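Course: Packaging and Shelf Life of Dry Foods
Handout 4 – Moisture, oxygen and the closed bag
Version of August 17, 2025

Please read this before the lecture and bring it with you. The calculation at the end of part 3 will be done together in class.

1. Why dry foods become soft

A fresh potato chip contains very little water. The air in a normal kitchen contains much more, so the water moves from the air into the chip until the two are in balance. We describe this balance with water activity, written aw. It goes from 0 (completely dry) to 1 (pure water). Most fried snacks are crisp under 0.3 and are felt as soft somewhere over 0.4. The exact limit depends on the recipe, and you must always measure it for your own product.

Do not confuse water activity with water content. Two products can have the same percent of water and a very different aw. Sugar and salt hold the water strongly and bring the aw down. Students lose points on this every October, so I repeat it.

2. Why fatty foods become rancid

Fat reacts with oxygen. The reaction is slow in the beginning, then it goes faster, and the smell of old oil appears. Light and heat make it worse. Metals such as iron and copper help the reaction even in small amounts, and for this reason the frying equipment also has to be looked at.

A packer can remove most of the oxygen by filling the bag with nitrogen before it is sealed. The gas also protects the chips from breaking in transport. In our practical work with the Zidetti sealing machine we will flush with nitrogen for half of the bags and use normal air for the other half.

3. The film

One layer of plastic is seldom enough. A typical film for snacks has an outer layer for printing, a middle layer with a very thin coat of aluminum, and an inner layer which melts at a low temperature and makes the seal. Each layer has its own work:

Outer layer – carries the ink, gives stiffness
Metal coat – stops light, slows down oxygen and water vapor
Inner layer – closes the bag 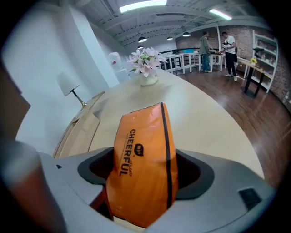
The water vapor transmission rate (WVTR) is given in grams per square meter per day. It is measured at a fixed temperature and humidity, and you have to write both next to the number. A value without its conditions has no use.

Calculation for class: a bag has a total surface of 2,000 square centimeters. The film has a WVTR of 0.5. The product can take up 3 grams of water before it is too soft. How many days does it keep, if the storage conditions are the same as the test conditions? (First change the surface to square meters. The result is 30 days.)

4. The seal

Many complaints about soft chips come from the seal and have no connection with the film. Crumbs or oil between the two inner layers make a small channel, and the bag leaks. Check temperature, pressure and time of the sealing jaws, in this order.

For the laboratory: each group receives 20 bags. Write the group number on every bag before filling. Lab coats are required.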